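Hislow Releases Fement 3 Sealant for Cold Storage Floors

9/27/21 - Hislow has released Fement 3, a two-part joint sealant for concrete floors in cold storage buildings. It replaces Fement 2 and can be applied with the same hand tools.

The sealant is sold in 20-pound pails and in pallets of 124 pails. Each pail covers 255 feet of standard saw-cut joint. Cure time depends on slab temperature and is listed on the data sheet.

"Most of the calls we get are about joint edges breaking down under forklift traffic," said Nandini Raju, product manager at Hislow. "The new mix is stiffer at the surface."

Golley will handle distribution - orders open today.
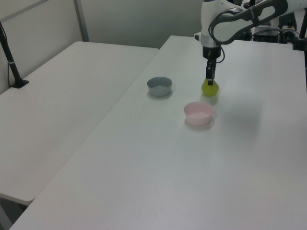 Media Contact

Gopinath Unnithan, Hislow Press Office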